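4. Fitting and Aligning the Gripper Frame on the Second Arm 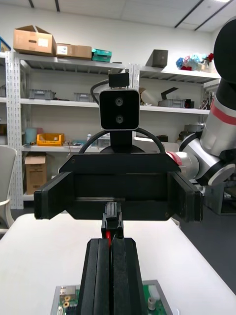

Fig. 4-1. Gripper frame on the second arm, seen from the wrist camera of the first. The connector piece is between the first arm's fingers.

This section covers mounting the printed gripper frame, fitting the stereo camera on top of it, routing the cables, and checking the two arms against each other. It applies to the two-arm Lanen bench build. If you are building the one-arm version, skip to section 6.

Both arms must already be bolted to the bench and homed as described in section 3. You also need the Borkora control software installed and both arms showing as connected on its start page.

4.1 Before you start

You will need:
- the gripper frame, cleaned of support material
- the wrist adapter plate and its four screws
- the stereo camera and its mounting block
- the camera cable and the gripper cable
- a set of metric hex keys
- hook-and-loop cable ties
- medium-strength thread locker
- a steel rule at least 300 mm long

Clear the bench between the arms. Boards and trays can stay at the front edge if they are lower than the fingertips at their lowest travel, but take out anything taller. Move chairs back out of reach of both arms.

CAUTION: Press the emergency stop and switch off both control boxes before you put your hands between the arms. The stop button alone does not remove power from the gripper output.

4.2 Mounting the frame

1. With power off, move the second arm by hand until its wrist is at chest height and the flange faces you. If a joint will not move, do not force it. Use the brake release procedure in section 3.5.

2. Put the adapter plate on the flange and line up the locating pin. The plate fits only one way. If it rocks, look for print residue in the pin hole.

3. Put a small drop of thread locker on each of the four screws. Start all four by hand before you tighten any of them.

4. Tighten in a cross pattern. Go around twice. Stop when the short end of the hex key begins to flex.

5. Slide the frame onto the plate with the flat top plate up and the side jaws angled down. Fit the two side screws.

6. Hold one jaw and try to twist the frame. There should be no movement at the adapter. A little flex in the jaws themselves is normal in a printed part.

Note: Older frames were printed with the layers running across the jaws, and two of ours cracked near the screw holes. Print the frame lying on its back. The current file from the Danum workshop is already turned the right way, so leave the orientation alone in the slicer.

4.3 Fitting the camera

1. Set the camera on top of the frame on end, so that one lens is above the other. The software expects this orientation. If you mount the camera level, the depth view will come out rotated and the check in 4.6 will fail.

2. Fasten it from below with the single camera screw. Finger tight plus a quarter turn is enough. The thread in the camera body is shallow.

3. Fit the mounting block to the top of the camera.

4. Wipe both lenses with a dry microfiber cloth. Do not use alcohol on them.

4.4 Routing the cables

1. Run the thin camera cable down the side of the camera in an easy curve. Do not tie it to the camera body. Any pull on it will shift the camera by a small amount and you will be chasing the error for the rest of the day.

2. Run the thick cable in a wide loop behind the top plate and across the wrist hub. The loop needs enough slack for a full wrist turn in both directions. A free length of 290 mm between the last tie and the frame works on our bench.

3. Tie both cables to the forearm link. Keep the ties off the joints.

4. With power still off, turn the wrist by hand through its whole range and watch the loop. If it catches on the hub or goes tight, lengthen it and try again.

CAUTION: Do not use plastic zip ties on the thick cable. They cut into the jacket after a few weeks of movement.

4.5 Setting up the first arm

The first arm carries the two-finger parallel gripper and a small wrist camera. Its job in this procedure is to hold the connector piece that locates the frame.

1. Switch on both control boxes and release the emergency stop. Keep one hand near the button through the rest of this section.

2. In Borkora, open Setup, then Arms, and set the speed limit for both arms to the lowest value.

3. Jog the second arm until the frame is over the middle of the bench, with its underside 650 mm above the tabletop. Measure with the rule in two steps if you have to.

4. Jog the first arm until its fingers point up at the underside of the frame.

5. Open the fingers. Stand the connector piece between them and bring its upper end to the underside of the frame.

6. Close the fingers at the lowest force setting until they hold the connector. Check the view from the wrist camera. The connector should stand upright and the gap between the fingers should look even from top to bottom. If the gap is wider at one end, open the fingers, reseat the connector, and close them again.

Note: Do not raise the force to straighten a crooked connector. The fingers will only hold it crooked more firmly.

4.6 Checking the alignment

1. In Borkora, open Setup, then Pair Check, and choose Held Contact.

2. Press Start. The software reads the joint positions of both arms and compares them with the expected distance between the flanges. Neither arm should move. If one does, press the emergency stop and go back to section 3.

3. Wait for the offset to appear. Anything of 2 mm or less is fine for this build.

4. If the offset is larger, check the adapter screws first, then the camera screw, then the seating of the connector. Repeat from step 1.

5. When the result is good, press Save Pair. Write the offset on the bench sheet with your initials.

6. Open the fingers of the first arm with one hand on the connector, then back the first arm straight away from the frame. Do not rotate either wrist until the two are well apart.

4.7 If something goes wrong

Pair Check stops with "no depth": The camera cable is not fully seated. Power down, reseat both ends, and start again from 4.5.

The offset changes every time: Look for a loose bench bolt. The Poirier bench has hollow legs and its bolts work loose more quickly than you would expect.

The second arm sags slightly when the fingers open: The payload value is still set for a bare flange. Weigh the frame, camera, and block together and enter the result under Setup, Payload.

Repeat the check after about 2,000 cycles, and any time the frame has been taken off or has hit something.

Section last revised 22 Jan 2018. Send corrections to Zlatko Papadopoulos.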